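Craft foam gets its own month at Flaria

The small craft studio Flaria has handed its whole September program over to one material, and it's the one most of us last touched in second grade: craft foam. Sheets of it, in every color the supplier had, at 40 cents a sheet for anybody who walks in. If you haven't folded, curled or snipped a piece of foam since you were eight, this is a very good time to start again!

The program is called Eide, and it runs in the old shop at 1708 Flilier Street, two doors up from the bakery. Doors open at 10 in the morning and stay open until the last table is cleared. There are 51 projects on the wall chart this year, up from a pretty modest list last time, and they go from flat and easy (bookmarks, door hangers, a fish with a button eye) to things you would not believe came out of a flat sheet. The lilies are gorgeous. So is the crab, which takes most of an afternoon and a lot of patience with the legs.

Foam is such a friendly thing to work with. It cuts with kids' scissors, it doesn't fray, and it has just enough spring that a strip will curl over in a nice fat loop and look like a leaf or a wave or a ribbon, depending on what you put next to it. Green is the color that goes first, every time, and the studio has laid in extra. Leaves, frogs, dragons, grass for the bottom of every single card: they all eat green.

The curl is also the part people get stuck on. A wide strip wants to lie flat again, and a skinny one can tear where it bends, especially if there's a little nick along the side left over from cutting. The advice on the wall chart is to cut long strokes with the middle of the blades, leave the strip wider at the fold than at the tip, and roll it over a pencil a few times before you glue. Warm hands help too. For glue, the studio has gone with a tacky white kind that grabs in a couple of minutes, and there are clothespins in a coffee can for holding a fold while you get on with something else.

The room is half the fun. Regulars will remember the bare plaster from last year, and oh, what a change. Pale blue-grey paper with small dark blue sprigs has gone up, the kind of pattern you'd find in a grandmother's spare bedroom, and there's a marble-patterned top to work on that makes a bright scrap of foam just pop. When the sun comes in it lands right on the flowers. 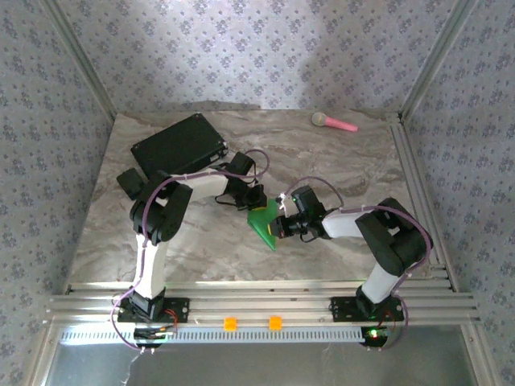
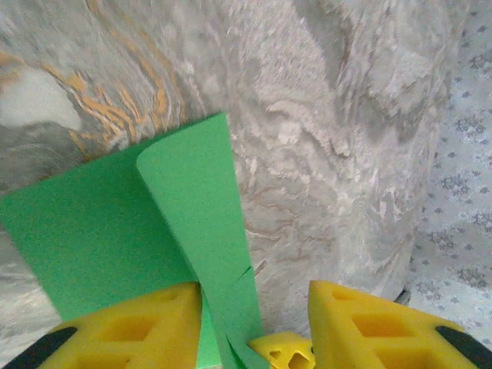

Zonia, the paper and fabric shop across the street, is joining in with a scrap swap on the sidewalk. Bring a bag of offcuts, take a bag of someone else's. Felt, ribbon and card are welcome as well as foam, but please no glitter sheets, which get into everything and were still turning up in the felt bin in March.

Most of the tables are drop-in, and you can stay as long as you like. The exception is the flower session at 2, which fills up early and needs a name on the sheet by the front door. It covers the lily, a rolled rose and a long curling leaf that works with both. Kids are welcome with a grown-up, and plenty of grown-ups come without any kids at all (the crab table is nearly always adults, and they are very serious about it).

Finished pieces can go home the same day or stay for the window, where the plan is a garden that fills up from left to right as the month goes on. Last year's window was an ocean, and it was wonderful, with a foam octopus that ended up wrapped around the light switch. This one already has a row of tulips and one very large bee.

Scissors, pencils and glue are all provided. If you have pinking shears, bring them along, as the studio has only one pair and the line for it gets long. Parking is easiest behind the bakery after the morning rush, and the side entrance has a ramp.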